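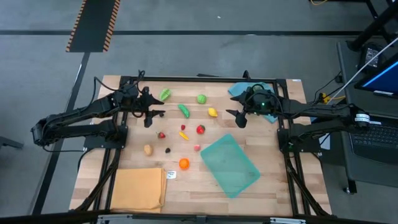
Willar opens two-arm teaching bench to outside teams

31 October 2023

Willar, the robot training workshop, is opening its two-arm teaching bench to outside companies and colleges from November. Teams will be able to book the bench by the half day and record their own demonstrations, with a Willar operator on hand.

Robots at Willar are taught by remote control. An operator moves the arms through a job from start to finish, and the movements are saved along with video from the cameras. One full run is called a demonstration. The first public set, named Fotside, holds 2509 of them, recorded by 102 operators. Most had never driven a robot before.
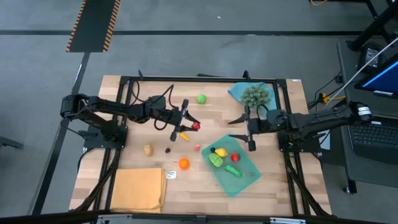

Fotside is built on sorting and clearing jobs of the sort found in any kitchen. Operators are given a short written instruction and left to choose which arm does what. Play food is used throughout, as it keeps its shape and can be put back for the next run. The pieces differ a good deal in how they need to be held: a strawberry sits neatly between two fingers, while a cucumber lying at a slant among other pieces on a teal mesh cloth calls for the gripper to be turned first. Operators are asked to work at their own pace and to carry on after a missed grasp.

"We keep the runs with mistakes in them," said Tzu-hsuan Lam, head of data at Willar. "If a person fumbles a piece and picks it up again, we want that on record - it is marked as a recovery and stays in the set."

Bookings include the recording software, Dullow, and a copy of all data in an open format. Willar plans to bring Fotside up to 4000 demonstrations with help from visiting teams, who may choose whether to add their runs.

Jhair Urrego, who runs the bench, said new operators should allow an hour for practice before recording.

Booking requests and press questions should be sent to Elias Bitar at the Willar press office.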